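Fundano, jornada de puertas abiertas en Dollthorpe: ficha de datos
Versión del 24 de diciembre de 2022

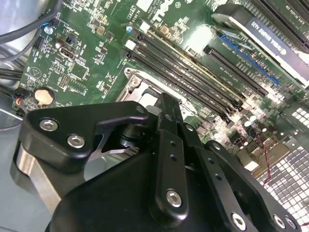
¿Para qué se puede usar este conjunto?
Para estudiar cómo se acerca una pinza a piezas pequeñas dentro de un ordenador de sobremesa, y para preparar demostraciones parecidas a la nuestra. No lo recomendamos para comparar modelos de forma seria, porque las sesiones se grabaron delante del público y el ritmo lo marcaban, en buena parte, las preguntas de los visitantes.

Origen
Las grabaciones vienen de la jornada que organizamos en el taller de Dollthorpe, con las puertas abiertas desde la mañana y mucha más gente de la que esperábamos (¡gracias de corazón a quienes aguantaron la cola con el frío que hacía!). Montamos dos puestos. En uno, el brazo trabajaba sobre equipos de sobremesa abiertos, con la placa base a la vista; en el otro, quien quería podía guiar la pinza a mano y guardar su propio intento. Tawhiri es el programa con el que movimos el brazo en ambos puestos, y Clolemby el que usamos después para revisar y etiquetar.

Contenido
Son 590 episodios, repartidos en tres carpetas:
acercamiento — la pinza se coloca sobre la zona de la placa que se le pide, por ejemplo el zócalo del procesador o las ranuras de memoria
contacto — la pinza toca o sujeta una pieza
visitantes — los intentos guiados a mano, con todas sus dudas y rodeos, que a nosotros nos parecen la parte más simpática

Cada episodio lleva el vídeo de la cámara de muñeca, las posiciones de las articulaciones y una frase corta en español con la tarea. Las frases las escribimos nosotros al revisar, así que el estilo varía bastante de una carpeta a otra.

Limitaciones
La luz cambia a lo largo del día, y en la carpeta de contacto hay dos sesiones en las que la apertura de la pinza quedó mal registrada; están marcadas con la etiqueta "revisar". La propia pinza tapa a menudo parte de la placa. El sonido se eliminó antes de publicar, por respeto a las conversaciones de la gente.

Uso y contacto
Se puede usar libremente en clase y en investigación, citando a Fundano y la jornada de Dollthorpe. Si encontráis una etiqueta equivocada — alguna habrá — abrid una incidencia en el repositorio con el número del episodio y la corregiremos en la siguiente versión.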